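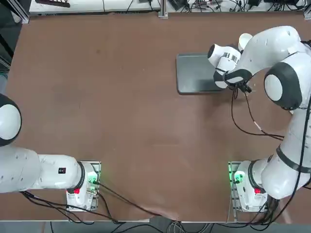 Friday, bench 2, Hebden cell. 4 min read

Right arm stopped again on the tray approach, fourth day I've written that sentence. The Loteo controller says "following error, joint 4" and the going theory is cable drag, because that is what everybody says when they don't want to open the log. I'll grant there's something to look at. The wrist cables hang down in two sagging strands and lie across the tabletop before they turn back toward the lower link, and one of them still has its tag on. If I wanted a cable to catch on something I'd route it that way. But the left arm has cables trailing all over its end of the table too and it has not faulted once this week. So I am not signing off on "cables" until somebody shows me the force that would do it.

What we know, without decoration:

Run 149 was the bad one. The arm came over toward the tray, paused, then the controller dropped it into a soft stop. Soft stop is supposed to hold position. It sagged 37 mm before the brakes took over. The Tudix people say a bit of sag is normal under load. There was no load. The gripper was open and had nothing in it. I asked what counts as "a bit" and got a link to the manual, which has no number for it either.

After the restart the same program ran 66 times with no fault. This was passed around as proof that it's fixed. It isn't proof of anything except that it ran 66 times. We didn't change a thing between the two, apart from power cycling, and I don't accept power cycling as a repair.

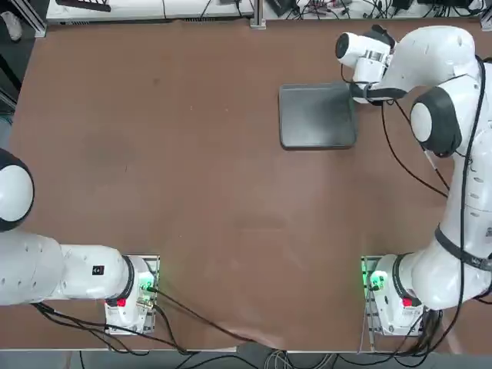

Right arm beside the tray, green light on at both bases.

About those lights. The base light is wired to bus power and comms. It says nothing about whether the joint is where the controller believes it is. During the sag on 149 the right base stayed green from start to finish, and two of us stood there looking at it and felt reassured. I'd like that written on the wall. Green means it has power and it's talking.

Things tried after lunch:

- Taped the loose wrist cable up out of the way for one batch. Ran clean. Untaped it. Also ran clean. So we learned nothing, and the tape left glue on the link.
- Swapped the joint 4 limits between the old Flivstead config and the current one. The old file allows almost twice the error before it trips. With it loaded there are no faults, naturally. Taking the battery out of a smoke alarm gets you the same result. Put it back to the current one.
- Pulled the log for 149. It's 587 lines, and the last stretch before the stop has a gap where the joint 4 reading repeats the same value over and over and then jumps. That looks to me like a stale encoder reading. The jump is what trips the following error. Drag on a cable ought to build up slowly and it would show in the motor current. Current is flat.

I sent the flat current plot to the Loteo support box at 3:40. Expect to be told it's the cables.

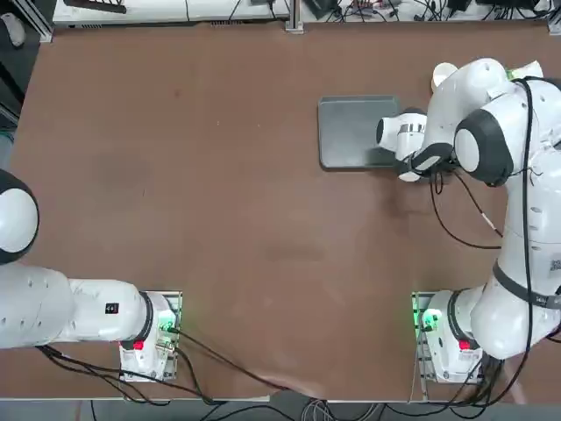 Can we keep running the tray task while we wait for support?
Only at reduced speed, with a person at the stop button and hands off the table. If the encoder reading can freeze, the arm can be somewhere other than where the software thinks it is, and the speed limit is the one thing left that we control directly.

Somebody asked whether that's overdoing it for an arm this size. I don't think so. It's light, fine, but it reaches the whole far half of the table and people lean in there to reset parts.

Separate item, the wet task. The plan is to go on to carrying water next week and I'm against doing that on the right arm until this is closed.

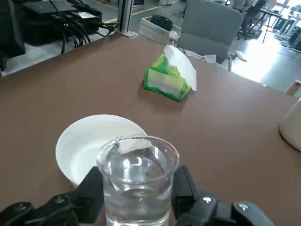 Gripping was never the weak point, and I'd like to stop hearing it offered as evidence that the arm is healthy. Finger force is its own loop on its own board. It can be perfect while joint 4 is reading garbage. With the water roughly two thirds of the way up the glass there isn't much room for a sag like the one on 149, and the bowl sits right behind it, so the first bump would be glass against ceramic. I also don't love power gear that close to a task with water in it. Before any of that gets run for real: plastic tumbler, less water, and the electronics beyond the table moved or covered.

To do:

- Log the joint 4 encoder raw, at full rate, for a whole shift. The default log thins it out and I think that's hiding most of the repeats.
- Reseat the encoder connector inside the elbow cover. Do this after the logging, please. If we reseat first and it goes away we'll never know.
- Measure the sag on purpose: soft stop at full reach, both arms, same pose. If the left one drops as far, then I'll take back some of what I said about the right.
- Strain relief on the wrist cables. Still worth doing even if it has nothing to do with this.
- Change the fault text in our own wrapper. "Probable cable drag" is a guess someone typed in February and it has been steering people ever since.

5:15, no answer from Loteo. Right arm locked out at the panel, left arm free to use.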